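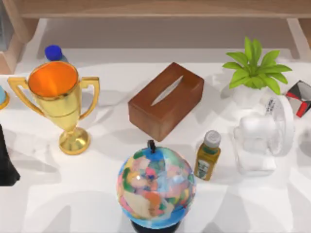 Our project was a planner called Zimero, which decides the order in which a simulated arm should pick things up from a crowded surface. We started with a simple rule – take the nearest object first – and it fell over as soon as shapes got awkward. A trophy with two curved handles takes up far more room than its base suggests, and the early version treated it as a plain cylinder. The white fan on the white tabletop was our favourite test for the segmentation step, which works from colour alone.

Getting Bokero, our scoring script, to run overnight was a huge help! It gave us 1800 layouts to learn from by July, and we could finally see which failures kept coming back. Large round surfaces were high on the list.
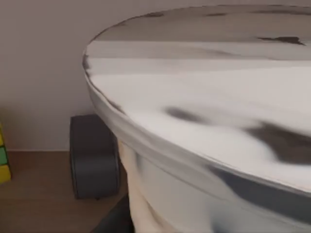 We fixed part of this by adding a second viewpoint and letting the planner wait up to 2 seconds for a better mask. Planning is slower now, but far fewer grasps get thrown out at the collision check. Next we want to try the planner with moving objects – we have 20 layouts drafted already.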